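Pot Luck: Teaching a Simulated Hand to Lift a Lid

Final report, spring project, Rukemum Robotics Club

What we set out to do

Our club has always been a wheels club. Every year we build something that drives, and every year it drives into a wall. This time three of us wanted to try hands, and since a real five-fingered hand costs more than our whole budget (plus the van), we decided to do it all in simulation. The goal we wrote on the whiteboard in the first week was: "Take the lid off a pot and put it down without dropping it." We thought that would be a warm-up task. It ended up being the entire project, and we loved it.

We called the project Nurka. The software is a physics simulator that runs on the two desktop machines in the Stellon Lab, plus a lot of our own Python code on top for controlling the hand and scoring each try.

Setting up the world

We started with a kitchen. It had cabinets, a sink, tiles and a window, and it ran so slowly that you could go get a drink between attempts. So we threw all of it out and kept a table, a wall and a floor. Everything got faster right away, and it was also much easier to see what the hand was doing wrong!

The pot took longer than the table. Our first version was a single solid shape, so the lid could not come off (we found this out after an afternoon of trying). The second version had a separate lid that was a tiny bit too wide for the physics to settle, and when we hit run it shot up out of view. The third version has a proper gap between lid and body, and it sits still until something touches it. We kept the loop handles even though the task doesn't need them, because we wanted to try lifting the whole pot later.

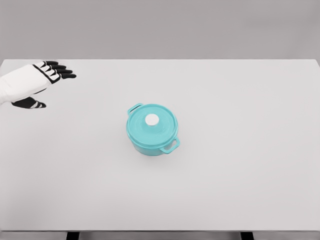
The Nurka scene with the hand open, palm down, and the pot near the middle of the table.

Moving the hand

We split the motion into stages: reach, line up over the knob, close, lift, move sideways, lower, let go. Each stage has its own target for the wrist and its own target for the finger joints, and the code moves on when the hand is close enough to the target. "Close enough" is a number we changed more times than any other number in the project.

The reach worked on the first day. Lining up worked by the end of the first week. Closing was the hard part. The knob is a flat disc, and a flat disc is a mean thing to grab from above. If the fingers close too low they hit the lid, and if they close too high they slide off the top. We tried using all four fingers and the thumb, and they got in each other's way. Using only two fingers and the thumb turned out to be much better, with the other two held straight and out of the way.

The thumb deserves its own paragraph. For a long time we moved it at the same speed as the fingers, and it always arrived first and pushed the lid sideways. Slowing the thumb down was a one-line change. One of us ran around the lab when it worked.

Testing

Once we had a version we believed in, we ran 100 attempts and moved the pot a little each time, so the hand couldn't just repeat one memorized path. A try counted as a success only if the lid came off, stayed in the grip during the sideways move, and ended up flat on the table.

Our first full run gave us 34 successes. We were honestly thrilled, because the week before it had been zero. Most of the misses were slips during the lift. A smaller group were cases where we turned the pot and a finger clipped a handle on the way down – we had only ever practiced with the handles pointing one way.

After that we raised the approach height and made the grip close in 20 small steps, checking contact after each one. We watched a lot of tries in a row with this version and it looks clearly better, especially on the slips, but the lab closed for June before we could finish another full run. We don't want to put a number on it until we have one.

What we would do differently

Save the settings with every run. We have one beautiful video of a perfect lift and no idea which settings made it.

Change one thing at a time. We knew this from science class and ignored it for a month.

Start with the scoring code. For weeks we judged tries by eye and argued about whether a wobbly landing counted.

Next steps

We want to finish the second full run first, then try putting the lid back on, which all three of us expect to be harder. After that comes the two-handle lift, and for that we need a second hand in the simulator. The Bagheri Fund student grant would cover a faster graphics card, and our application is half written.

The code and the scene files are in the club folder under Nurka. New members are welcome to break them – just make a copy first.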